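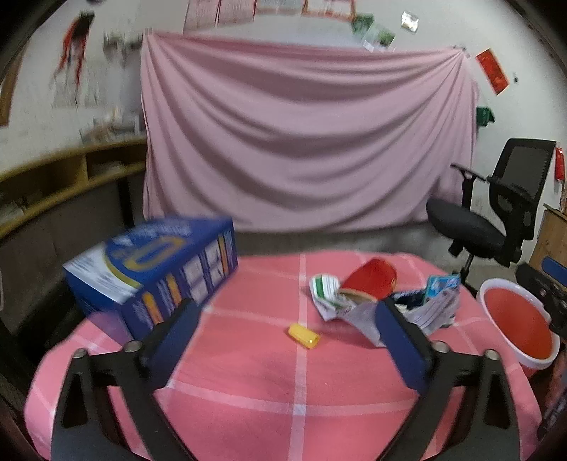
The case against the spare hand

Every home robot builder I know is working on the same two fingers. They close, they open, and on a good evening they close again. I have been at mine since February, and I want to argue for something unpopular in our little shop in Endon: quit adding fingers, quit adding sensors, and go buy better rubber.

My gripper has had 148 screws through it, counting the ones I stripped. Version one had a wrist. The wrist was a mistake I was proud of for a month. It could turn very gracefully toward a cup and then knock it over. Hsin-yi Hsu, who has the bench across from me and a low tolerance for grace, asked what the wrist was for. I said flexibility. She asked what it had picked up so far.

So the wrist came off, and so did the force sensor, a $174 part from Mellar that told me to three decimal places how hard I was dropping things. What remains is two jaws with a blue pad on each. You hold the thing in your hand and walk it up to whatever you want grabbed. Visitors find this disappointing. They were hoping for a butler.

But picking things up is mostly a matter of friction and patience, and most of us would rather write code than admit it. A crumpled wrapper doesn't care how clever your planner is. It has no flat side and it weighs nothing. A small plastic cylinder is worse, as it rolls. I've spent whole nights on objects a toddler could manage while eating a cracker.

The Cerdale people will tell you the answer is more data, and they have a point. I did 300 grabs with the old pads and learned that the old pads were slick. I could have learned that in 30, or by touching them.

Hsin-yi thinks I'm overdoing it and wants the wrist back in some form. She has drawings. She calls the design Tsao and speaks of it fondly. I've offered her my box of leftover parts, on the condition that she takes the whole box, including the wrist.

Contact the shop newsletter | © Endon Shared Workshop | Back to top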